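Tabletop (furniture)
Dec 8, 2021
By Fatell Reference Staff
12 shares | 3 comments

A tabletop is the flat upper part of a table, the surface on which people eat, write, sort, cut, assemble or set things down. In everyday speech the word covers everything above the legs and the frame. In the furniture trade it usually means the top panel alone, which may be sold separately from the base.

History

Early tables in many parts of the world were boards laid over supports and taken down after use. In medieval Europe a dining table was often a set of loose planks on trestles, and the word "board" survives in phrases such as "room and board." Fixed tops became more common as households came to have rooms set aside for eating. Joined tops, made from narrow boards glued edge to edge, allowed wider tables than a single plank could give.

Factory production changed the tabletop again. Veneered panels came into wide use in the nineteenth century, and plastic laminates followed in the twentieth. Laminates were easy to wipe and held their color, and they spread quickly through diners, schools and kitchens.

Materials

Solid wood remains common for dining tables. It moves with the seasons, growing wider in damp air and narrower in dry air, so the top is normally fixed to its frame with slotted screws or small clips that let it shift. A top screwed down tightly on all sides may split along the grain.

Stone tops resist heat well but are heavy, and marble is marked by vinegar, wine and lemon juice. Glass tops are generally made from tempered glass with ground edges. Metal tops are used in commercial kitchens and workshops. Composite panels, with a core of particles or fibers pressed together with resin, account for a large share of the tops sold today.

Color and finish

The color of a tabletop affects how it is used. Pale tops show coffee rings and ink. Dark tops show dust, crumbs and fine scratches, but they give off less glare when the finish is matte. Black tops have long been used in school laboratories and on work surfaces where small parts are handled.

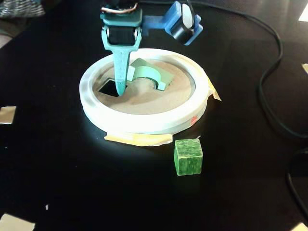

Vol. 3, No. 2, p. 955

Gloss finishes reflect lamps and windows and can be tiring to read or write on for long periods. Oil finishes soak into wood and are easy to renew in patches. Varnish forms a film over the surface and gives better protection against water, although a damaged area often has to be sanded back before it can be recoated.

Shape and edge

Rectangular tops are the most common, as they fit against walls and can be pushed together. Round tops seat people at an even distance from the center and have no corners to catch on clothing. The edge may be left square, rounded over, or cut at an angle underneath so that a thick top looks thinner. Tops with a raised rim are found on tea tables and on tables used aboard ships.

Extending tops use separate leaves, folding flaps or sliding panels. The Sakalauskas table, a drop-leaf design, has a fixed center 15 inches wide with a hinged flap on each side.

Care

Most tops need only a soft damp cloth and prompt drying. Scouring powder dulls laminate and varnish alike. White rings on a varnished top are usually moisture held in the finish, and they sometimes fade without treatment.

See also: Bikex folding table; Gurkix trestle; Veneer; Workbench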